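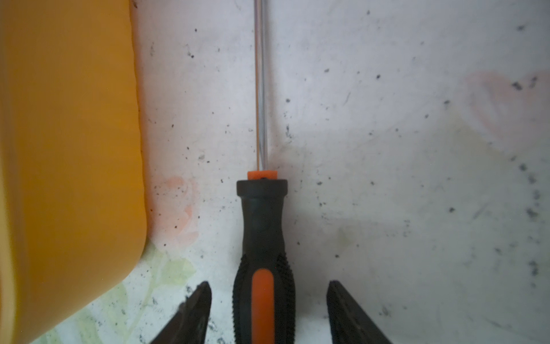
The Thursday Lot

I joined the robotics club for the heating. I may as well say so now, before I start sounding noble. Our house was freezing that winter and the tech block at Larnden College was like a greenhouse until six o'clock every Thursday, and all you had to do to sit in it was sign a sheet and look interested in motors.

There was a girl who did the code, a boy who did the wiring, a pair of twins who argued, and me. I was put on tidying. By half term I had been promoted to putting the screwdriver back, which sounds like the same job but wasn't, because the screwdriver was what the arm was practising on.

The task for the Skolley Cup that year was called Clear the Bench. You got a white table, a bin, and a heap of ordinary tools, and your arm had five minutes to pick them up and put them away with no human hand going over the line. Most schools trained on wooden blocks and hoped for the best. Our teacher thought that was cowardly. She went home and came back with a carrier bag out of her own shed, and on the top was a black screwdriver with an orange stripe down the handle, and she said if we could get the arm to pick that up every time then the rest would be a picnic.

It was not a picnic. Blocks are lovely things, they have sides. A screwdriver has a fat end and a thin end and it rolls, and if you grab it by the shaft it swings round and hits you in the wrist camera. We lost most of November to that. The coder wanted it to go for the handle every time, open wide, come down over the grip and close slowly. The twins wanted it to go for the collar. I wanted a biscuit.

So I'd set the screwdriver down on the white board next to the yellow bin, and step back, and the arm would come over and open its two black fingers either side of the handle and stop. It always stopped. The coder had put in a pause there so it could have a think about where it was, and I got terribly fond of that pause. You'd hear the fan in the laptop and the radiator ticking. Then either it closed and we all cheered, or it closed on nothing and one twin said "I told you" to the other.

I wrote the tries down in an exercise book, tick or cross. When I filled the last page we had 658 of them, and I was rather proud of that, and then the wiring boy spilt squash on it and we had 658 pink ones.

The board was in a worse state than the book, mind you. It was covered in specks and scratches and a big rosy stain that had been there since before any of us, and a greenish patch I used as my marker for where to put the handle. I never told anyone about the green patch. I didn't think of it as a method, I just liked to put the thing down in the same place, the way you do with your keys. Left a bit of the pink, handle near the green, bin on its usual side. Lovely. By February the arm was getting it 41 times out of every 50 and the teacher brought in a cake.

Then we went to Skolley.

If you've never been, the leisure centre there smells of chlorine right the way through, even in the hall, and they'd laid out the benches in rows with numbers taped to them. We were 35. On one side of us was Dusau Academy, who had matching hoodies and a proper flight case, and on the other side was nobody yet. The tables were white. I mean properly white, brand new, not a mark on them. I put my hand flat on ours and felt my stomach go.

"What?" said the coder.

I said nothing, and then I said everything, very fast, green patch and all. She went quiet. She looked at the table and she looked at the arm, and I could see her working it out, all those ticks with the handle in the one spot and the bin always just there. She wasn't even cross, and I'd have preferred cross.

"So it might not know what a screwdriver is," she said. "It might just know where you put it."

One of the twins said I told you, out of habit.

We had a practice slot of twenty minutes. The first go, it came down a good hand's width to the left of the handle, opened its fingers, had its little think and picked up some air. It carried the air very carefully to the bin and let go. The Dusau lot were too polite to laugh, which was worse.

What we did next was my idea, and I'd like that remembered, given that the problem was my idea as well. I said, let me be bad at it. For the rest of the slot I chucked the screwdriver down anyhow. Handle up, handle sideways, half under the lip of the bin, over by the edge. I turned my back and did it without looking. The coder sat on the floor with the laptop on her knees, nudging it on each one and swearing in a whisper, and the wiring boy held the extension lead in its socket with his foot as it kept dropping out. We did it until the woman with the clipboard came and stood over us.

Our run was at ten past two. There were seven tools on the bench, and ours wasn't one of them. The screwdriver they'd supplied was red. The arm went over it, opened up and stopped.

I have never known a pause like it. I had hold of a twin, I couldn't tell you which.

It closed. It lifted. It dropped the thing in the bin with a great clang and went back for the pliers, got the pliers, missed the tape measure twice and ran out of time with its fingers round a spanner. We finished on 735 points. Dusau won by a mile, and a school from Miettinen Road came second with an arm made mostly out of curtain rail, and we were sixth, and on the minibus home you'd have thought we'd been to the moon.

The following week I got to the tech block early. The radiator was on. I moved the bin to the other side of the board, tipped the carrier bag out wherever it fell, opened a new exercise book and wrote a 1 at the top.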